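Home | Recipes | Pasta guide | Shop | Help desk | My tickets

Ticket 891 – Fresh tagliatelle sticking together in the drying cabinet
Opened: 27 January 2024
Customer: Mark Anthony Belmonte, Vurkimcombe
Product: Nørgaard pasta dryer, two-shelf model
Status: Closed

Customer's first message
I make egg tagliatelle for a small supper club and dry it in nests. The last three batches have stuck together in the middle. The outside of each nest is brittle and the inside is still soft, even after seven hours on the low setting. I use Andby 00 flour and medium eggs. The dough is the same as it was before Christmas, when I had no trouble. I serve on glass plates, so broken pieces show up badly.

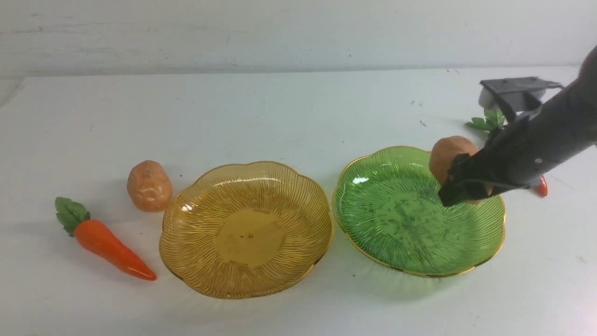 Amber glass plate with a scalloped rim.

Reply from help desk
Thanks for the details. Please tell us:
- how thick the sheets are when you cut them
- whether you dust the strands, and with what
- where the dryer stands
- when you last cleaned the rear filter

Customer
Thickness is setting 6 on my roller. I dust with the same 00 flour. The dryer was moved in January to the utility room, which is colder than the kitchen. I didn't know there was a filter.

Reply from help desk
The filter is behind the lower shelf and slides out to the left. Wash it in warm water and let it dry fully before you put it back. Fine flour blocks it quickly, so please dust with semolina from now on. Shake off the spare before the pasta goes in.

We would also make the nests smaller and looser. Leave the cut strands flat on a cloth for 8 minutes before you shape them. 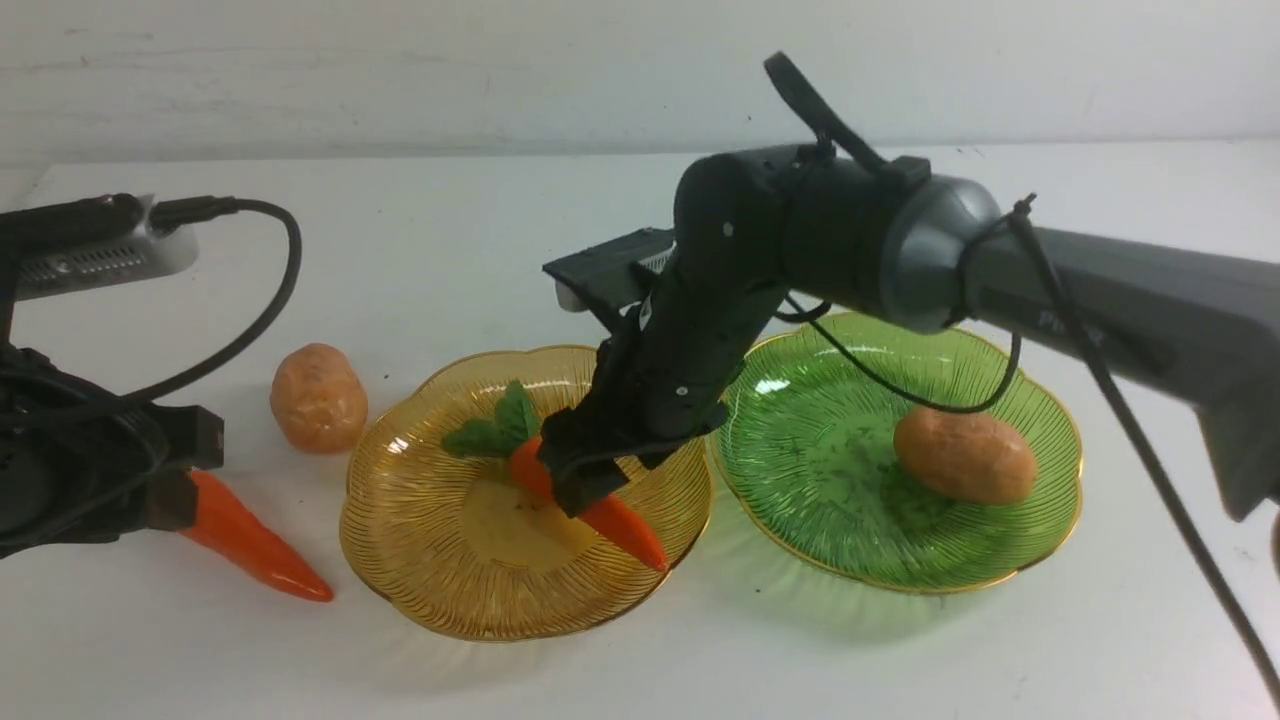 If you can, move the dryer back to the kitchen. The low setting has no heater and only moves room air, so a cold utility room will slow it down a lot.

Customer
Filter was solid with flour. Washed it, changed to Skokiveck semolina and made smaller nests. Dryer still in the utility room for now. Better, but 2 nests on the bottom shelf were soft in the centre.

Reply from help desk
Turn the nests over halfway through and swap the shelves at the same time. The bottom shelf always runs slower.

Customer
Moved it to the kitchen and turned them as you said – all dry right through, no sticking. Happy for this to be closed.

Related tickets
Lasagne sheets curling at the edges
Dryer fan rattles on high setting
Spaghetti snapping on the rod
Can I dry filled pasta?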